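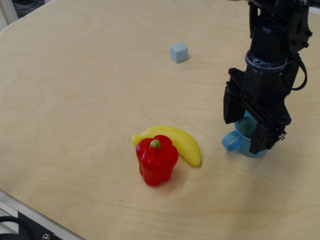
The Floko arm with its gripper around the blue mug, Pallari open day.

2 min read

I went to Pallari's open day mostly for the Floko, their tabletop arm kit, and ended up hanging around that table way longer than I'd planned (sorry, Durnik booth!). You get the arm, the gripper and 24 starter tasks, and setup is supposed to take 150 minutes. I'd like to see that with my own screwdriver. The plastic pepper and banana are cute, but I kept asking about the mug, and whether it can be held by the handle. "In the April update," they told me. Hmm. I'm still tempted, cable clutter and all.

Recent
Mengal gripper pads: 4 months in
Durnik's rental plan, explained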